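The Slow Side of the Island
A week of stone walls, cold swims and very long lunches on Vallel

The ferry to Vallel leaves when the bread van is aboard. I was told this by the woman in the ticket booth, and I took it for a joke until I watched the deckhand wave off a cyclist, two families and a man with a dog, then hold the ramp a further quarter of an hour for a small white van that smelled like heaven. Everybody got on in the end. We all stood downwind of the van for the whole crossing, and by the time the harbor wall came into view I had decided I was going to like this place very much.

I had come for seven nights in a rented farmhouse called Flistelari, on the western side of the island, where the road gives up its paint, then its curbs, and finally its asphalt. Most visitors stay in the port. It has the restaurants, the boat trips and the good ice cream, and I have nothing against any of them (the fig ice cream is worth a special journey). But the west has the light, and it has the walls.

Oh, the walls! They run over every hill, gray and knee-high in some places and taller than a door in others, fencing in olive trees, goats, vegetables, or a square of thistles that must once have been somebody's pride. Walk for an hour and you'll pass through a dozen gaps between them, each closed with an old bed frame or a pallet tied with blue rope. Close it behind you and carry on.

Flistelari sits among the last of them. It was built as two houses for two brothers, who by all accounts got along better with a courtyard between them, and it still has two front doors, two ovens and two staircases. The current owner, Ehsan Shaikh, joined the halves with a long room that looks straight out over the terraces to the sea. There are four bedrooms. Mine was the smallest, up under the roof on the north side, with a bed that nearly filled it and a window the size of a tea tray. I slept like a stone in there. Friends in the big room downstairs had the fireplace and the view and woke every morning at five when the sun came over the hill, so I felt I'd won.

The kitchen deserves its own paragraph. It has a marble sink deep enough to bathe a toddler, a gas stove that needs a firm hand, and a table where ten people can eat and still find room for elbows. We cooked in it every night but one. Tomatoes came from the stall at the crossroads, eggs from the farm behind, and the fish from a cousin of the man who sells the tomatoes. You leave a note in a jar at the stall the evening before. We asked for "something to grill, for eight," and got two enormous bream wrapped in newspaper and a bag of lemons we hadn't ordered and didn't pay for.

From the terrace, 228 steps go down to the water. The number is painted on the bottom one in white, a little smugly, where you read it just before turning around to climb them all again. They were cut for donkeys, so they are wide and shallow and just the wrong length for a human stride. You find a rhythm by the third day. At the foot is a cove with a shelf of flat rock on one side and pebbles on the other, and water so clear that I kept misjudging the depth and stepping off into it up to my neck.

It's cold in early June. I want to be fair about that. The sea hasn't had time to warm up and the first plunge knocks the breath out of you, but stay in for a couple of minutes and it turns into the best swim of your life. I went before breakfast, again before lunch, and once by moonlight, when the whole cove had gone silver and somebody up the hill was playing the radio very softly.

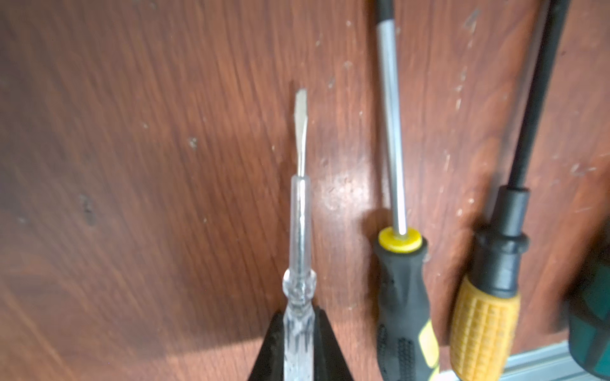 Come in September if you hate cold water, Ehsan tells his guests, and come in May or June if you hate company. He said the same to me on the phone before I booked, and added that the people who choose June nearly always write to him again, while the September crowd tends to ask about air conditioning. There isn't any. The walls are as thick as my arm is long, and the bedrooms stayed cool right through the one hot afternoon we had.

He grew up on the island, left it for most of his working life, and came back to find the place with a fig tree growing through one of the kitchens. The tree has been moved outside. It survived and now shades the south door, and if you sit under it at lunchtime you may be joined by a large orange cat who answers to nothing.

On our third day we walked to the lighthouse. The path begins behind the farm, crosses the plateau and then hugs the cliff for the last stretch, and it takes a morning if you stop as often as we did. We stopped for wild thyme, for a tortoise, for a chapel with a blue ceiling, for a second tortoise. The lighthouse itself is locked and automatic and not much to look at up close, but go around to the seaward side and sit on the step. Swifts come screaming past below your feet. On a clear day you can see the mainland hills in three shades of blue, each paler than the one behind the haze in front of it, and there is always a breeze. Bring more water than you think sensible. There's none on the way, and the chapel tap is for show.

The walk back can be broken at Bickerstaff, which is a bar and also, on a shelf behind the coffee machine, the island's lending library. The name came with an English sailor who ran it long ago and whose portrait hangs over the door to the restrooms. Order the chickpea soup. It arrives in a clay dish with a slick of green oil and a heel of toast, and the first spoonful after four hours on foot is something I still think about. They also do an almond cake that sells out early, and a house white that comes in a water jug and costs next to nothing. I borrowed a detective novel with the last chapter missing. The regulars have written their own endings inside the back cover, and two of them are very good.

There are grander days out if you want them. A boat from the port goes around the sea caves, and the guides know exactly when the sun hits the water in the biggest one. The archaeological museum is a single room with a superb bronze goat. Up at the high village, the old schoolhouse shows weaving on Thursdays in most guidebooks and on quite another schedule in real life, so ask at the bakery. I found it open by luck and came home with a striped blanket that now lives on my sofa.

But what I did most was sit on the terrace at Flistelari. I'd packed five books and read one and a half. There is a stone bench along the front of the house that holds the day's warmth until long after dinner, and we'd line up on it like birds – eight of us, wrapped in whatever we had – and watch the fishing boats put their lamps on. Somebody would go in for another bottle. Somebody would say they were off to bed, and then not go.

The last evening we ate out, at the taverna above the next bay. It has six tables and no menu. You're shown a tray of what there is, you point, and a lot more than you pointed at turns up. Zucchini fritters, little squid, potatoes fried in the local oil and buried under grated cheese. A grandmother at the next table sent over a plate of her own apricots when she heard it was our final night, and then came across to make sure we were eating them properly. (Torn in half, a pinch of salt. She's right.)

I missed the early boat the next morning. The bread van had already gone, so the captain saw no reason to wait. There was another one at noon, and I spent the hours in between at the harbor with a bag of rolls and a fig ice cream, not minding in the least.

Getting there
Ferries to Vallel run twice a day from the mainland and more often in high summer. Foot passengers can buy a ticket at the booth; cars should be booked ahead. The crossing takes 70 minutes in calm weather. A taxi meets most boats, and the drive to the western side takes half an hour, the last part on a dirt road.

Staying there
Flistelari sleeps eight in four bedrooms and is rented by the week, from Saturday-free changeover dates set by the owner. Linen, firewood and a starter box of oil, eggs and wine are included. The steps to the cove are not suitable for very small children or anyone with bad knees.

Eating and drinking
Bickerstaff is open from breakfast until the last customer leaves. The taverna takes no reservations, so go early. For fish, leave your note in the jar at the crossroads stall before sunset.

What to bring
Shoes with a proper sole, a flashlight for the path, a sweater for the terrace, and cash. The only ATM is in the port.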